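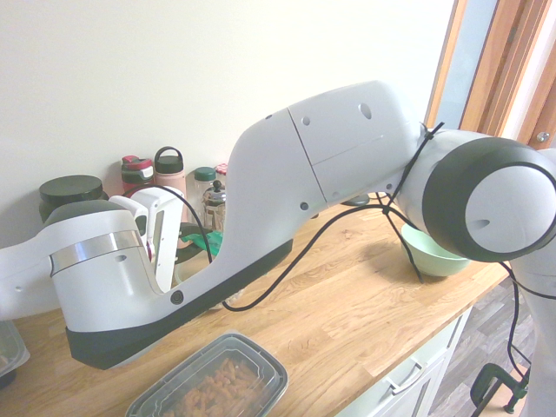 Lorelcombe event hire firm Rasport will take over the bookings and equipment of Pyo, the mobile disco and photo booth business that has worked weddings and school formals in the district for many years. The two businesses told customers of the change by email this week.

Under the arrangement, Rasport will honour every Pyo booking already in the diary, at the price quoted and with the deposit paid. Pyo will stop taking new work straight away and will close as a separate business at the end of November.

Rasport supplies DJs, lighting, small stages and photographers. It has until now left photo booths to other operators, and customers who wanted one had to book it separately. Pyo's two booths will be offered as an add-on to any evening package, or on their own for a minimum of three hours.

Da-eun Bang, who manages bookings at Rasport, said 464 Pyo customers had received the email, a figure that includes people who have asked for a quote but not yet paid a deposit. Those with a deposit down do not need to do anything. Those with only a quote have until the end of November to confirm it, after which Rasport's own price list will apply.

"If you've got a receipt from Pyo, that's your booking," Bang said. "Bring your song list along as you normally would and we'll work from that."

Many of the bookings have already been moved at least once. Lockdowns and limits on dancing pushed a large share of last year's weddings into this year, and some of those have since been put back again. Rasport said a customer whose date has changed more than once should check that the latest one appears on the confirmation letter being sent out this month. The letter lists the venue, the set-up time, the finish time and any extras such as uplighting or a second microphone for speeches.

No fee will be charged for moving a date if the venue is closed or its numbers are capped by a health order. Customers who move a date for other reasons can do so once without charge, provided they give 14 days' notice. This matches Pyo's existing terms. Rasport's own customers previously paid a fee for a second change, and that has been dropped so that both groups are treated the same way.

The music library is also part of the deal. Pyo's collection runs from 1950s dance band numbers through to current releases, with a good deal of country and a large folder of Greek and Italian wedding music built up from requests. Rasport will merge it with its own collection over the summer. Until that is finished, DJs going out to former Pyo jobs will take the original Pyo laptop as well as their own. 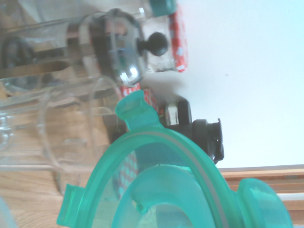 Leanne Doyle wrote under the announcement on Rasport's page that her daughter's reception had been booked with Pyo since early last year, and she wanted to know whether the family would still get the DJ they had met. She said they had picked him after hearing him at a cousin's engagement party and were not keen on a stranger announcing the bridal party.

Rasport replied that Pyo's three regular DJs had all been offered casual work and that two had accepted. Where a customer asked for a DJ by name and he or she is still available, the request will be kept. The third is moving interstate, and customers who asked for him will be phoned and offered a meeting with a replacement at no cost.

Photography bookings are handled a little differently. Pyo did not employ photographers and passed that work to Stiser, a studio in the same street. Stiser is not part of the sale. Couples who booked a photographer through Pyo have a contract with Stiser directly, and that contract stands as it is. Any balance owing should be paid to the studio and not to Rasport.

Digital files from past photo booth jobs will stay online until the end of November. Customers who have not downloaded their galleries are being asked to do so before then, using the link and password they were given after the event. Rasport said it would not be keeping copies – the galleries sit on a hosting plan that lapses when Pyo closes – and prints cannot be reordered once they are gone. The Pyo site holds 2,574 individual booth strips.

The equipment going across includes the two booths, four speakers, a pair of subwoofers, a lighting truss and a hazer. All electrical gear will be tested and tagged again before it goes out under the Rasport name. Several Lorelcombe venues ask to see a current tag and a certificate of public liability insurance before they will let a supplier in, and new certificates will be sent to each venue ahead of the job. Customers using a private property or marquee can ask for a copy.

The old Pyo phone number will be diverted to the Rasport office for 7 months. Emails sent to the Pyo address will be forwarded for the same period. Office hours are 10 am to 5 pm on weekdays, with a message service on weekends when most of the crew are out on jobs.

Gift vouchers issued by Pyo remain valid until the expiry printed on them and can be put towards any Rasport service, including lighting hire. School formal committees that pay by invoice will be sent new bank details by post. Rasport has asked them not to act on any change of bank details that arrives by email alone, and to ring the office if they are unsure.

The price of the sale has not been made public. Rasport's office and store will stay where they are, and the lease on the Pyo shed has been given up from the end of November.

Last updated: 2021-10-08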